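Subject: Re: Oil and syrup on the light tables
List: Risa kitchen and tearoom list
Date: 13/09/2022

On the list, a member at the Trikberg site wrote:

> We have the same pale wooden tables you have at Risa and ours
> are starting to look tired where people measure things out.
> Somebody wipes up, it looks fine, and the next morning there is
> a shadow in the grain. Is it the oil or the syrup doing it? And
> do you put anything on the tops? We were told to sand the lot
> back but that is 33 tables and I would like to avoid it.
> Also, are you still using glass for pouring, or did you go
> over to steel?

In our case it is mostly the oil. Syrup is a nuisance but it sits on top for a good while and comes off with warm water. Oil goes into any bit of the surface where the finish has worn, and if you go at it with a wet cloth first you only push it about. We now blot with kitchen paper, leave a fresh sheet on for a few minutes, then wash with a drop of washing-up liquid in warm water and dry along the grain.

Plain water does more harm than people think if it is left. The small drops get missed when everyone is looking at the big puddle.

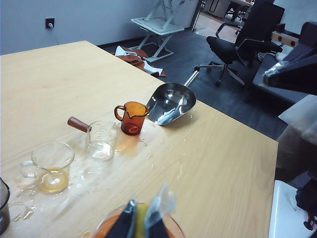

As for glass or steel, we still pour from glass. The little amber pitcher, the beaker with the wooden handle and the wide measuring cup all stay in use, and the only steel thing in that set is the scoop. I like being able to see how much is left in the bottom. The wooden handle should not go in the dishwasher, and please don't leave it soaking either. Ours gets a quick wash by hand and stands on a rack.

On the finish, we use the hard wax from Drirkix, two thin coats, and leave it overnight between them. A tin cost us 65 at the last order and the postage was extra. I would not sand all 33. Do the worst one first, only the marked part, with a fine paper, then wax the whole top so it doesn't show as a patch. If that works you may find that most of the others only need cleaning and one coat.

The Hứa trays mentioned on the list in spring are worth having too. They have a raised lip, so a spill stays in the tray, and they are big enough for three or four vessels. We paid 109 for the set. They do slide a bit on a waxed top, so put a damp cloth underneath while you are pouring and take it away again afterwards.

I can send the cleaning sheet we keep by the sink if you want it. It is one page.

Risa tearoom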